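About us

Hi, I'm Valeriano Montes, and I run Hallosstead, a small play-kitchen library in Nidimville. You borrow a box of pretend food and dishes, your kids cook with it until they're sick of it, then you bring it back and take another one!

I started with 2 boxes on a shelf at my sister's place on Gallardo Street. Now we have 95 boxes and around 80 families, and I still lay things out on the white table myself before they go out again. 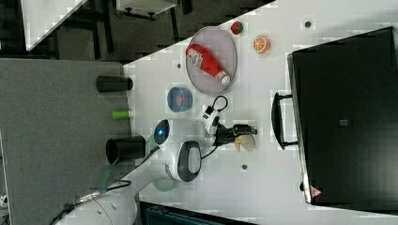

Red squeeze bottle, toy fruit and a blue bowl on the white table.

The fruit is what everybody asks for. Kids will sort it, serve it, hide it in a bowl and sell it back to you (my nephew charges a lot for an orange slice). I like plain dishes best – a bowl and a plate can be a diner one day and a birthday party the next.

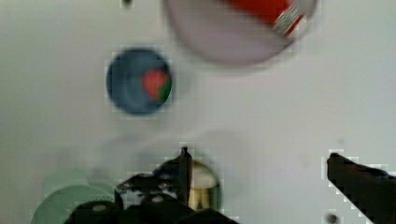 We lend in person only, from the old Wirkum building, and you keep a box for 26 days. If a piece goes missing, just tell me. I buy spares every December and I'd much rather hear about a lost strawberry than have you worry over it. Chewed pieces I replace too – please don't glue anything.

Membership is open to parents, grandparents, sitters and preschools. Come by and say hi, and bring the kids, they pick faster than you will.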